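About Wirneo

We write the rules that household robots get tested against, and we love doing it.

Wirneo began at a kitchen counter in June, when Žydrūnas Juška and Urmas Rätsep couldn't agree on what it means for a robot to "put something away." Žydrūnas thought the object only had to end up in the right place. Urmas wanted it to get there without bumping into anything on the way. They wrote both versions down, argued until 2 in the morning and ended up with the first page of what is now the Wultden Guide, our open set of good practice for testing tidying and fetching tasks at home.

The Guide has 3 parts: how to set up a room, how to state a task, and how to report what happened. People usually expect the last one to be the hard one, but we've spent far more of our lives on the first! A room with a table, a picture on the wall and a few small things to handle sounds simple until you try to describe it so well that a lab on the other side of the world can build the same one. So we do a lot of our work in simulated rooms, where every object has a recorded starting position and any member can load the same layout.
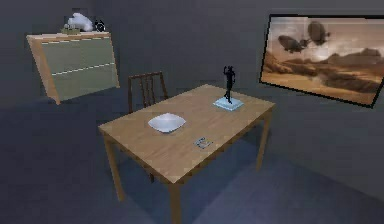
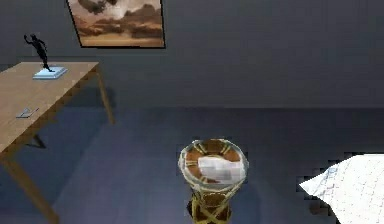

A layout gets into our shared library, Bendex, only after two people who didn't build it have gone through it with the checklist. They look for objects with no name in the task sheet, furniture that blocks a path the task depends on, and instructions that could fit more than one thing ("the small one" comes back to us a lot). Anything unclear goes back with a note, and the notes are public, including the ones about our own mistakes – there are plenty, and newer members tell us they learn more from those than from the Guide.

We also ask everyone who reports a score to report the failed runs next to it, with the reason for each if they know it. A dropped object and an object never found are different problems, and we want to see both.

Our reading group is named Ueda and meets online every Thursday. You don't need to be a programmer. We've had nurses, furniture makers and a retired elevator inspector who has kept every safety manual he's been handed from 1986 on, and he has improved our wording more than once. Come and argue with us – drafts are open for comments from anyone.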